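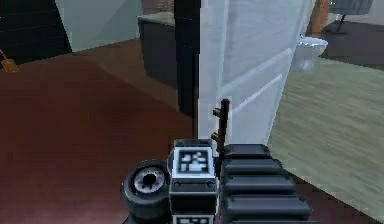

Simulated wrist view, bathroom door task, door partly open.

From: Jonalyn Estrella
To: cumau-users
Date: 6 Feb 2025
Subject: Re: Door task aborts with joint effort fault after door starts moving

Socorro Salazar wrote:

> We run the Cumau door task in the Brornville apartment scene.
> The arm reaches the door, the door opens part of the way, and
> then the run stops with an effort fault on the wrist joint. The
> base is still driving forward when the fault comes in. On the
> bathroom door it happens on most seeds. On the bedroom door I
> have not seen it.
>
> I raised the effort limit and the fault went away, but then the
> finger went straight through the door panel on several runs.
> Controller is Hoxha, default gains. Is the limit wrong or is the
> contact model wrong?

Neither, as far as I can tell. Please put the effort limit back where it was before you do anything else. The fault is doing its job.

I loaded your scene file and got the same abort. The attached render is from my run, with the finger at the lower left part of the door. The floor seam is the thing to look at. The dark reddish wood and the lighter planks on the toilet side meet on a diagonal that comes out from behind the door. In the scene file those are two separate collision bodies, and the lighter one sits 3 mm higher. You can't tell from the render, which uses the visual meshes only.

What happens in the log:

1. The finger makes contact and the door starts to swing. Wrist effort is normal.
2. The lower edge of the door collision box reaches the raised floor body and stops. The hinge angle goes flat.
3. Hoxha keeps integrating position error because the base is still moving. Wrist effort climbs until the limit trips.

With the limit raised, step 3 has no end. The solver is asked for more force than it can resolve in one time step, and the finger passes through the panel. That also explains the bedroom door. Both sides of it share one floor body.

Two changes to make:

Set the collision height of the bathroom floor to match the main floor. Leave the visual mesh alone. I ran 2000 seeds after this change and had 8 effort faults, all of them from a bad first contact before the door had moved.

Turn on the stall check in the task config. If the hinge angle is flat while wrist effort is rising, the base should stop and the arm should back off. It is off by default, and I think that is a mistake. I have opened a ticket for it.

The second change matters more if any of this goes near hardware. A real door can stop on a rug, a doorstop or a person standing behind it, and the arm has no way to tell these apart. If the base keeps driving, the load goes into the wrist and whatever is blocking the door. We had a wrist gearbox fail that way on the Jollik arm in December. The limit on that unit had been raised for a test and never put back.

One open question. Does your log show the base command going to zero when the fault is raised, or one cycle later? Mine shows one cycle later. I would like to know if that is my build or everyone's. Please send the controller log with the seed number, unfiltered if possible.

Jonalyn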